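Bathroom and Household Helpers Wanted at Zondano – Paid Sessions Through July

We are looking for 12 to 15 patient, good-humored people to join us for a season of everyday household work: wiping down a bathtub, putting bottles back where they belong, clearing a table and setting it up again, and then (you guessed it) doing it all once more. If you are the sort of person who can't walk past a crooked towel, we would dearly love to hear from you!

The work takes place in our big practice room at Zondano. It is one large open space with a tiled floor, and the bathtub stands free, so you can reach it without squeezing in beside a wall. Most of the work at the tub is done standing up and leaning over the rim, and you should be comfortable doing that for a good part of a session. 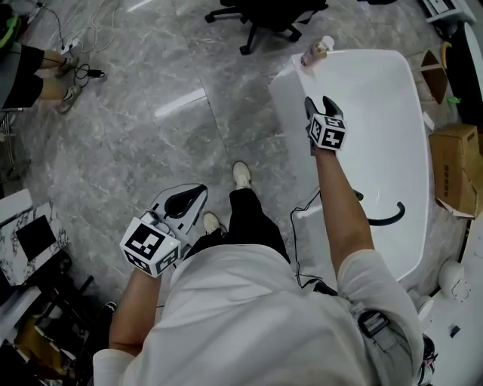 Leonie Nägeli, from last season's group, would like newcomers to know that the tub is harder on the back than the table, and that she was very glad of the breaks. She also says to bring shoes you can stand in all afternoon, and she is right about that. We stop whenever you need to, and there is always tea.

You don't need any experience. Annelies Danzer will show you the whole routine on your first day, and she is happy to go over it as many times as you like. What we do ask is that you are 18 or older, can stand and bend without pain, and can come to at least four sessions. Each session lasts three hours and pays 114 dollars, with a further 200 dollars for everyone who completes the season.
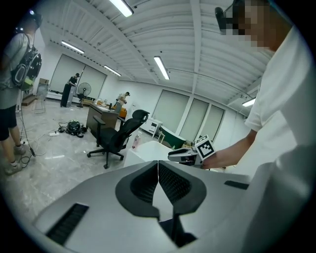
We try to keep the groups small so that people get to know each other, and we mix the jobs so that you don't spend every visit on the same one. One day you may be at the tub, and the next you may be sorting small things at the table or putting away whatever the last group left out. Some people love the quiet jobs best – and that is perfectly fine with us.

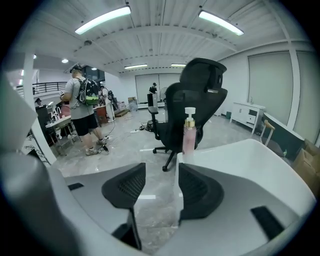 Please don't worry about bringing supplies. Everything you handle is provided, and it is the ordinary sort of thing you would find in any home, like the pink pump bottle with the white top. We do ask that you leave large bags at home, and that you watch your step, as there are cables on the floor in places. There are office chairs when you want to sit down for a while.

To apply, write a few friendly lines to Notburga Auer at the Zondano front desk, Room 121, and tell her which times of day suit you.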